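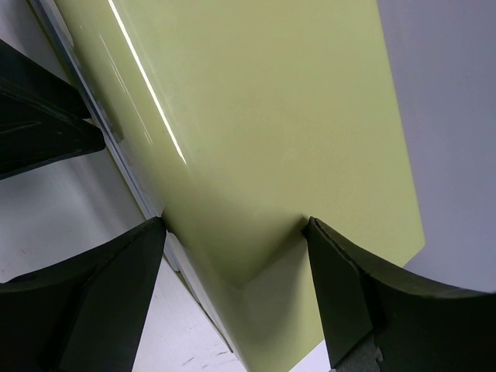 Saturday, November, Karumberg workshop

Today I continued with the cases for Stakasa. The yellow-green one has smooth faces and no label, so I wrote its number, 54, in the list only and put nothing on the surface. The gloss shows every fingerprint – please use the soft cloth and not the paper towel.

The rounded side is difficult to judge under the ceiling lamps, the reflections move when I move my head. I will look again in the morning by the window.

Shelf 6 is now full. The next ones go to the Meteck cupboard, with 25 mm between them so the corners do not touch.

To do: order more cloths, ask Song if they want labels on the inside.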